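Stodgate shared kitchen – house meeting, minutes

Present: Takumi Kobori (chair), Zinhle Hendricks (notes), most of the upstairs rooms. Apologies from Esto table, who are on lates.

Last minutes read, agreed. Spelling of Brivoldale corrected.

1. Breakfast things. Long one. Complaints about crumbs, about bread left out, about who empties the tray. Takumi – tray gets emptied by whoever uses it last before 11. Zinhle says that was agreed before and didnt happen. Agreed again anyway.

Toaster stays on the wood table, not moved to the window side. Two people wanted a four-slot. Cost looked at, no. The black two-slot does us, thick slices go in if you don't force them. No buttered bread, no bagels with cheese on. Unplug before shaking out. 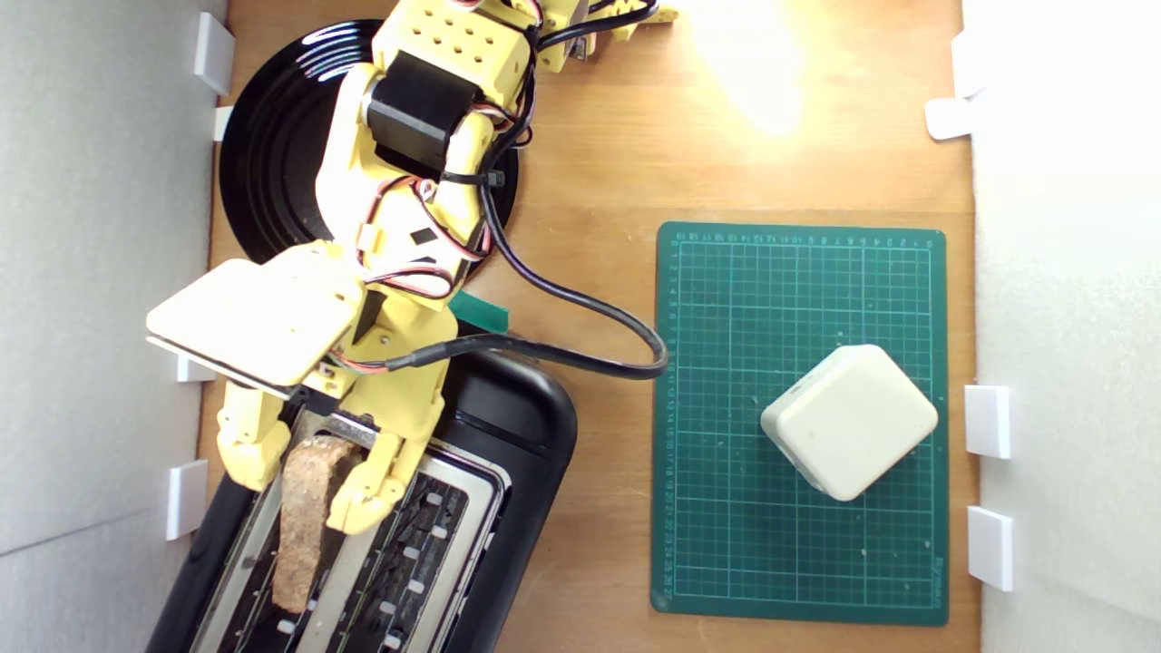 Stodgate, 2024-05-17

Bread order. Brown loaf stays as the standing order, the grainy one, white on request only – put your name on the sheet. Sandu bakery can slice it thinner if we ask by the evening before. Takumi to ask. Some grumbling about the crust ends, left for people to sort out themselves.

Toast for one slice: fine to run it half empty, was raised as a waste, not carried.

2. Money. Kitchen tin stands at 2,000, of which 1,000 is held back for the fridge. Rest can go on shelves and a new bread bin. Zinhle wants the bin with a lid that actualy shuts. Agreed, she picks.

3. Table. Needs oiling. Hot pans straight on the wood again, please use the mats. Oiling moved to July when half the rooms are away.

4. Cupboards. Labels coming off. Anything without a name by next meeting goes on the share shelf. Spices excepted after discussion.

5. AOB. Brivoldale house asked to borrow the big kettle – yes, back the same night. Dish towels – wash them, dont just hang them up again. Missing butter knife, still missing.

Next meeting in July, date to go on the fridge door. Takumi brings jam.

Z.H.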